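Courses > Applied Manipulation Lab > Handouts > Unit 6: Comparing Grippers on Soft Objects

Unit 6: Comparing Grippers on Soft Objects
Instructor: Rochelle Fitzsimmons
Lab lead: Rochelle Sorensen

Read this before you come to lab. People who read it in lab tend to read it while the arm is moving, and the arm does not slow down out of respect for scholarship.

6.1 Why a paper bag

By now you have picked up the Unit 4 blocks so often that your numbers look wonderful. Blocks are rigid, they sit flat, and they never change shape between trials. A kraft paper shopping bag has none of these good qualities. Squeeze it and it folds. Pull one handle and the rim goes somewhere new. Set it down and you have a slightly different bag from the one you picked up, which is rough on anybody who wrote "same object, same conditions" in a methods section.

You will compare two sets of fingers, the wide Kendex pads and the narrow Tatance tips, on two kinds of grasp:

- Body grasp: fingers outside the bag, closing on the sides.
- Handle grasp: fingers closing on the twisted handle only.

Before you run anything, write down which fingers you expect to win at each. Write it in pen. Last year an impressive number of teams predicted their results perfectly, all in pencil.

6.2 What the wrist camera gives you

The wrist camera rides with the gripper, so its view is best when the gripper is far away and least helpful at the moment you care about most. On a body grasp the fingers come up into the lower corners and go blurry.

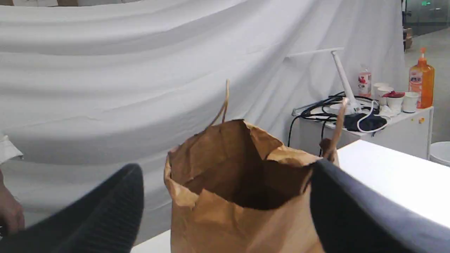

Your grasp planner wants a clean edge to aim at. A new bag has one for a short time. After a few trials the rim folds over, the front panel sags, and the edge detector starts offering opinions. Do not retune it after every trial. Pick your thresholds at the start of a block of 20 trials and live with them until the block is over. If they were bad thresholds, say so in the report and we will all learn something.

Background clutter matters too. The Ridgeway model was trained mostly on plain backgrounds and will cheerfully propose a grasp on a cable. Crop the region of interest to the tabletop, and check the crop again if you move the arm's home pose.

6.3 The outside view

Log a view of the whole bag for every trial along with the wrist stream. A wrist stream can show you a handle between two fingers and leave you to guess what the other end of the bag is doing. The outside view settles arguments, including the ones you have with yourself at the write-up stage.
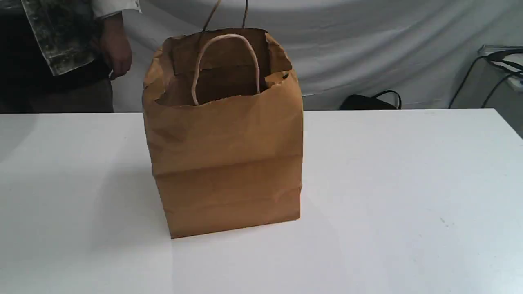
Figure 6.2. Rear handle taut, front handle slack. The rim sits a little higher at the back.

Score lift trials on the base of the bag. If the base is still on the table, the lift has not happened yet, however good the handle looks. Use these codes and please do not invent a fifth:

L = base clear of the table and held
P = base partly clear
S = slipped
M = missed the handle or the side entirely

One-handle lifts tilt the bag. That is fine for this unit and gets its own column on the sheet. In Unit 7 we put things in the bag and tilting stops being a column and becomes a cleanup.

6.4 Running the handle trials

Each team runs 40 handle trials, 20 per set of fingers. Closing force stays at 30 percent on the Kikudard controller. The slider goes higher. Leave it alone.

1. Home the arm and confirm that the outside view and the wrist stream share a clock. Over half of last year's lost data was lost right here.

2. Set the bag upright with the wide face toward you. Do not smooth the rim between trials, tempting as it is.

3. Approach the handle from above and stop with it between the fingers. Check the wrist view for both strands. Note on the sheet whether you caught one strand or two; they behave differently under load, and the force reading won't tell you which you have.

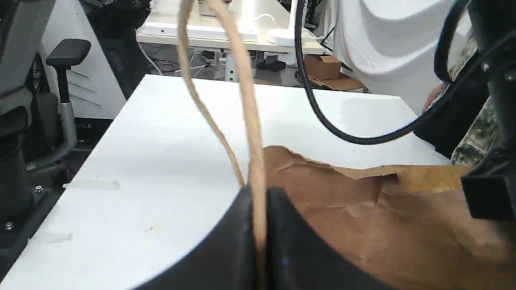

4. Close, wait for the force reading to settle, then raise slowly. Keep hands off the table while the arm is moving.

5. Enter the code before you lower the bag. Memory improves results.

6. If the handle tears off, record the trial, write "handle" in the notes, and get a new bag from the stack. Tape repairs make a stronger bag than the one we are studying.

6.5 What to turn in

One report per team, due Sat 29 August. Include your inked predictions, the full sheet, and one paragraph on where the two camera views disagreed. For comparison, the pooled set from earlier sections has 162 usable handle trials, and it is in the course folder under a file name I regret.

Questions about the arm go to Sorensen. Questions about grading go to me, preferably before the due date.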